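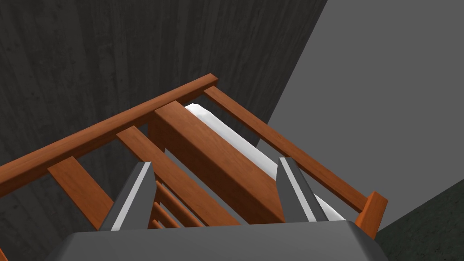 Debugging a Grasp That Picks the Furniture

Gordon Pelletier
Last updated 19 February 2023

The job was to take the white thing off the wooden rack. With the fingers open on either side of the middle beam, it's easy to guess which item the gripper had its heart set on. In run 2701 it closed on the beam, reported a firm grasp, and tried to lift the rack. The rack is fixed to the world in our simulation, so the arm pulled until the solver gave up and the wrist joint went somewhere wrists don't go.

The log said SUCCESS, by the way. We'll get to that.

This page covers how to track down this fault in Olidel, our simulator setup at the Zurnberg lab, with the Lamari planner on top. If you use something else, the menus will be different and the misery will be familiar.

Before you start

You need the saved run, the scene file it was launched with, and the planner config from the same day. Someone will tell you the config hasn't changed. Get it anyway.

Turn off automatic retries. With retries on, Lamari will nudge the approach and try again, and one of those tries may work, after which you'll have a passing test and the same bug.

If the same planner build is loaded on a physical arm, stop that arm and lock the build out until you finish. A simulated beam doesn't mind being pulled. A real one is attached to a real bench, and you may be standing next to it.

Step 1. Stop at the end of the approach

Load the run and step forward until the approach motion ends and the close command hasn't been sent. Most people start with the crash, since the crash is more exciting. By then every number in the scene is garbage.

Switch to the wrist view and look at what lies between the fingers. In ours the beam sat in the gap, and the right finger was over the white object that should have been the target. The left one was out over a slat and the dowels, minding its own business. So the bad decision had already been made, and closing the fingers only made it official.

If the target is between the fingers at this point, you have a different fault. Go read the page on slipping grasps, and good luck.

Step 2. Show the target frame

Open Overlays, then Frames, and tick only the grasp target. Tick everything and you'll get a hedgehog of little arrows.

The target frame should sit on the item. Ours sat on the beam, dead center, very tidy. The planner had gone exactly where it was told. I had by then spent most of an afternoon blaming the planner, and had sent a message saying so, which I can't unsend.

If the frame is on the item and the gripper is somewhere else, skip to Step 4.

Step 3. Find out who moved it

Select the target and read its parent in the inspector. It should be the item. If it's the rack, you've found the culprit, or at least its accomplice.

In our case the rack had been re-exported in September using the Desjardins script, which merges small parts into their parent to save load time. It merged the grasp marker along with them. The item kept its shape and its place in the scene and lost its marker, and the marker took up a new life on the beam.

To repair it:

Detach the marker from the rack.
Attach it to the item with "keep world position" off.
Set the local offset to zero, then enter the offset from the item's data sheet.
Save the scene under a new name. You'll want the broken one later.

Then open the export script's ignore list and add grasp markers to it. Skip this and you'll be back on this page after the next export.

Step 4. Check the offset between palm and fingertips

Even with the marker in the right place, our gripper arrived 16 mm to one side. This was a second bug, hiding politely behind the first. The tool offset in the config belonged to an older set of fingers.

Compare the tool frame with the midpoint between the open fingertips. They should line up across the gap. If they don't, correct the tool offset in the config. Please don't correct it by shifting the marker. It will work for that one item, and the next person will have to undo two mistakes that cancel out.

Step 5. Fix the success check

Now for that SUCCESS. Our check asked whether the fingers had stopped before closing fully and whether both were in contact with something. A beam is something. By that standard the gripper could have succeeded with a doorknob.

Change the check so that it asks for all of these:

Both fingers report contact with the target's own ID.
No finger reports contact with a fixed body.
The target has risen with the gripper after the lift.

Then add a stop on pull force during the lift. Set it just above what your heaviest item needs, and have it end the run as a failure. Ours had been disabled with the comment "temporary," and no date.

Step 6. Run it until you're bored

Run the repaired scene 200 times with small random shifts in the item's position. Then run the broken scene you saved in Step 3 and make sure the new check fails it. A check that passes the good scene and also passes the bad one is decoration.

Look at the failures by hand. Ours included three where a finger brushed the beam on the way down. Those were real, and we fixed them by raising the approach height before the final descent.

Before you unlock the physical arm

Do the first run with no item and no rack, at the lowest speed, with one person on the stop button who isn't also holding the laptop. Then add the rack. Then the item. If the fingers come down on either side of the beam again, press the button and go back to Step 2.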